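Leave the small museums alone

February 2022

Every winter I make a list of places I would like to visit once the roads are clear, and every winter most of the list is made up of small museums. I mean the kind with one or two rooms, a wooden counter, a guest book and a donation box with a slot that is slightly too narrow for folded bills. I have been to a lot of them. I think we are getting close to losing what makes them worth the drive, and the people doing the damage mean well.

The latest case is the clock and tool museum in Vekside. I first went there nine years ago, on the way to somewhere else, and stayed until it closed. It had four rooms, and the rooms were full. Clocks hung so close together that the pendulums nearly touched. The tools were in drawers, and you were allowed to open the drawers. Each one had a typed card glued inside with the name of the tool, the name of the farm or shop it came from, and sometimes a line such as "handle replaced twice." Admission was 4 dollars. There was no map, no app and no suggested route.

Last August I went back, and the museum had been redone. The company that did the work, Fivari, specializes in what it calls visitor journeys. I don't doubt that its staff worked hard. The lighting is better. The floor no longer slopes in the second room, and a person in a wheelchair can now reach every part of the building, which was long overdue and which I would not give back for anything.

But of the clocks that used to hang in the front room, a few dozen are left, each on its own panel with a lot of gray wall on every side. The drawers are gone. There is a touch table in their place, where you can drag a picture of a plane or a spokeshave into a picture of a workshop. A voice tells you that you have done well. Upstairs there is a short film, and after the film you come out in the gift shop, which has grown. 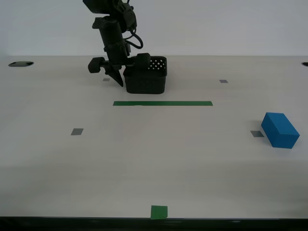
A robotic arm over a small black basket on a white tabletop.

The argument for this sort of change is always about numbers. Small museums are told that they must grow or close, and that families will not come for drawers. I have read the reports. The one that was passed around in our region said that a renewed museum could expect 100 visitors a day in high season. On the August afternoon I spent in Vekside there were fewer people than on my first visit, and most of us were over fifty. One afternoon proves nothing, and I know that. Still, I have not seen anyone go back to the places that were renewed five or ten years ago and check whether the promise was kept.

What I can speak to is how long people stay. In the old museum you could not get through the rooms in less than an hour and a half if you had any interest at all. You opened a drawer, read the card, closed it, opened the next. Children did this faster than adults, and they did it without being told. In the new one I was done in thirty-five minutes, film included. The ticket is now 12 dollars.

Compare the ferry museum in Fastau. It has never been renewed, mostly for lack of money. It sits in the old ticket office by the landing, and the boat to the islands leaves from right outside, so a good share of the visitors are people who have an hour to kill and want to get out of the wind. The heating is a single stove. The labels are handwritten in three or four different hands, and some of them disagree with each other about dates. There is a list on the wall of every ferry that served the crossing, 93 of them, with the year each one started and the year it stopped, and a column for what became of it. Most were broken up. A few were sold south. One is described only as "lent."

I have stood in front of that list longer than I have stood in front of some very famous paintings. The last time, a couple next to me found the boat they had taken on their honeymoon, and they began to argue about whether it had had a dining room. You can't design that with a consultant. You have to put the whole list up and leave it there.

I am told this is nostalgia. Maybe part of it is. But I travel a great deal, and what I notice is how much alike the renewed museums have become. The same gray, the same type, the same film with the same slow piano, the same large word on the wall as you come in. In one place it is "Work." In another it is "Sea." You could be set down in any of them and have trouble saying what part of the country you were in. The old ones were not all good, and a few were dull beyond belief, but they were dull in their own way and you remembered where you had been.

There is a middle road, and I have seen it done. In Khondokar, the salt museum had a leaking roof and wiring that worried the fire inspector. The town fixed the roof and the wiring, put in a ramp and a decent restroom, printed a short guide in two more languages, and stopped. The cases went back where they had been. All 119 salt cellars are still on the long shelf, including the ugly ones - and many are ugly. The man at the desk will still tell you which ones were gifts and which were left behind in the hotel.

That project cost far less than the one in Vekside. It got almost no press, because there was nothing to photograph at an opening. I think this is a large part of the trouble. Grants are given for things that can be seen and announced, and a dry ceiling can't be announced. If the people who hand out the money want to help, they could set aside some of it for roofs, boilers and salaries, and ask for nothing new in return. They could also pay for someone to be at the desk in the off season, when many of these places are locked and travelers like me are left looking in through the window.

As for the rest of us, we can go. Pay the entrance fee and put something in the box as well. Sign the book. If you are going to Fastau this spring, the museum opens an hour before the first boat and closes when the last one has left, and you should bring a sweater.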